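Kinidden Heden 26 Tube Combo Amplifier

Handwired in our Panville workshop
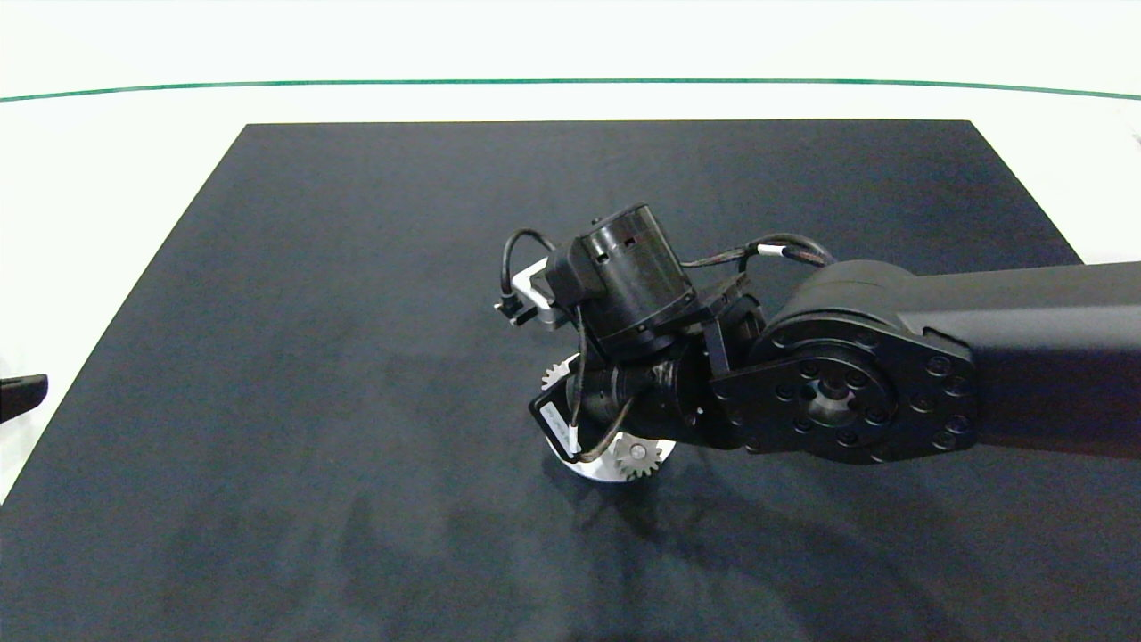

If you have spent any time with the older Heden combos, you already know why people hang on to them. They are simple amps with a big, friendly voice, and they tend to stay in the family once they arrive. We have been repairing them for as long as we've had a bench to put them on, and the new Heden 26 grew out of all those hours of listening, poking around and (we'll admit it) playing a little longer than any repair really called for.

The 26 gives you one channel, two inputs and a tone control that does something useful all the way through its travel. At low settings the sound is clean and round, with a soft bloom on the low strings that is lovely for fingerstyle. Push the volume past the middle and it starts to growl, and from there your guitar's own volume knob will take you back and forth between the two. Players with single coils usually end up in the bright input, and humbuckers sit very happily in the other one, but do try both before you settle!

We changed a few things from our first run in April. The reverb is deeper now and comes on more gradually, so there is more room to dial in just a touch. The handle is wider and kinder to your fingers on a long walk from the car. We also added the Yusuf switch, a small toggle on the back panel that drops the output for home use while keeping most of the feel under your hands. It was the thing customers asked us for most often, and we are very glad we listened.

Specifications

Output: 14 watts, all tube
Speaker: one 12-inch, 8 ohm
Controls: volume, tone, reverb, master power
Inputs: normal and bright
Rear panel: Yusuf switch, extension speaker jack, footswitch jack
Weight: 26 pounds
Covering: black, cream or oxblood
Included: power cord, reverb footswitch, padded cover

Price and ordering

The Heden 26 is $3,000, and a deposit of $200 holds your place in line. Each amp is built to order, so please tell us your choice of covering when you write. We play every one for a full evening before it goes in the box, and the tubes it ships with are the same ones we listened to.

Local pickup in Panville is free, and you are welcome to bring your own guitar and take your time with it. Replacement covers and footswitches can be ordered separately from the Kinidden parts page.

Page updated July 2020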